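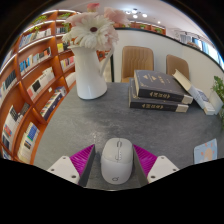 Figure 3. View from the hand-held gripper in the tidying task, with a computer mouse between the fingers.

4.2 Clearing a shared table

Of all the chores in our study, clearing a shared table is the one we most enjoyed working on. It sounds dull, and people do it while thinking of something else, but it packs a surprising amount of difficulty into one piece of furniture. A mouse has a rounded shell and not much height to grab (Figure 3). Books are heavy for their size and like to slide over one another. A tall pitcher with flowers in it is best left alone, and a machine has to learn that too!

We collected 2,157 demonstrations with the hand-held gripper, 519 of them on tables like this one. The person holding the tool does the chore at an ordinary pace, and the policy is trained on the wrist view and the finger opening, with no map of the room. We kept the rooms as their users had them. Plants, chairs and bookshelves stayed where they were, and the policy had to cope with whatever stood behind the object it was after.

The trained policy was then run on the Praltano arm in two places, the reading room at Gollis and the parts office at Pendau, for 50 trials each. Small rigid objects went very well. The mouse was lifted and set down inside the marked area in 47 of the 50 trials at Gollis and 44 at Pendau, and most of the misses came from one finger touching down early and nudging the shell sideways. We were delighted to see the arm back off and try again in several of these cases, a habit it must have picked up from the demonstrations, where people do it all the time.

Books are another matter. Taking the top one from a stack of two often moved both, and thin cards lying flat on the table defeated the fingers almost completely. The Krajčí baseline, trained on 147 demonstrations from a fixed overhead camera, had the same trouble with cards and a good deal more with mice.

So can a machine clear a table yet? For single objects with some height to them, we think it can, and at a speed a patient person would put up with. Flat and stacked items still need a human hand, and we return to them in Section 5.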